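The Box in the Closet

My grandmother kept her letters in a shoebox, and so did her sister, and when I started asking people in Istville where they kept the papers they couldn't bear to throw out, I heard the same answer up and down every street. A drawer, now and then. A cookie tin, once, which still smelled of ginger. But mostly a shoebox, pushed to the back of the closet shelf behind the winter blankets.

I spent part of July going through ours (the family moved from Ristia with very little luggage and, I suspect, a great deal of paper). There were 73 letters in the first box alone, many of them from a cousin who wrote chiefly about her hens and the price of butter, and who never once finished a page without turning it sideways to squeeze a few more lines up the margin. I had meant to give it an afternoon. I was still at it 2 weeks later, sitting on the bedroom floor with cold coffee and reading bits aloud to the dog. 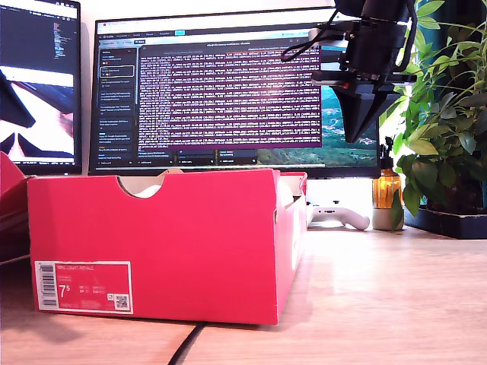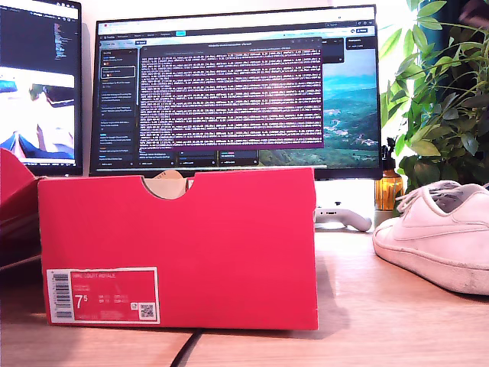 Orla Breathnach

It's a humble sort of archive, and a shoebox does ask for a little care. Ordinary cardboard can yellow old paper over the years, so if the letters matter to you, slip them into acid-free folders first, and keep the whole thing out of the attic, where the summer heat is hard on ink. Take off the rubber bands too! I found one that had melted right into an envelope from Atau, stamp and all, and I could have cried.

Write names on the backs of photographs, in soft pencil, while there's still somebody around to ask. My aunt is 89 now and can put a name to nearly every face, though she likes to tell you what each of them was wearing underneath the coat and who had paid for it, so you'll want to leave yourself the evening.

I've put the letters back in order of date, more or less, with the hens all together. The second box is still on the shelf, and I'm saving it for the next stretch of bad weather.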